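Bathroom Planning, Unit 4: The Freestanding Bathtub
Handout by I-hsuan Chiang, August 2023

In the last unit we spoke about bathtubs which are built against a wall. In this unit we take the tub away from the wall, and this changes many things: the pipes, the cleaning, and also the way a person walks in the room.

Please begin with the floor plan. Draw the tub first, then draw the free space on every side of it. For our exercise room, the Talledska apartment, we keep 50 cm between the tub and the nearest wall. A smaller distance can be built, but then it is difficult to clean behind the tub, and the customer will notice it after one month.

The second question is the faucet. It can stand on the floor, come out of the wall, or be mounted on the rim of the tub. With a rim-mounted faucet you must know the position of the holes before you order. Ask also which side the person will sit, so that the spout is not behind the back.

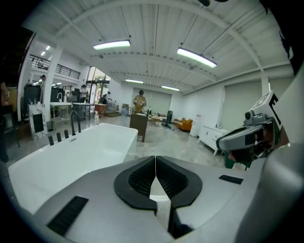

Fig. 4.1. White freestanding tub with black gooseneck faucet and three black handles on the rim. Showroom.

Notice how strong the contrast is between black fittings and a white tub. When you choose black, decide early if the other fittings in the room (shower, towel rail, door handle) will follow the same color. Mixed finishes are allowed – but write it in the plan, so it does not look like a mistake.

A showroom can also deceive the eye about size. A tub looks smaller in a spacious hall than in a bathroom at home. Always take the measurements with you and mark them on the floor with tape.

Exercise for next time: make a plan of the Talledska bathroom with a freestanding tub, scale 1:50. Show the drain, the water supply and the direction of the door. Read the Feng chapter on floor drains before you start.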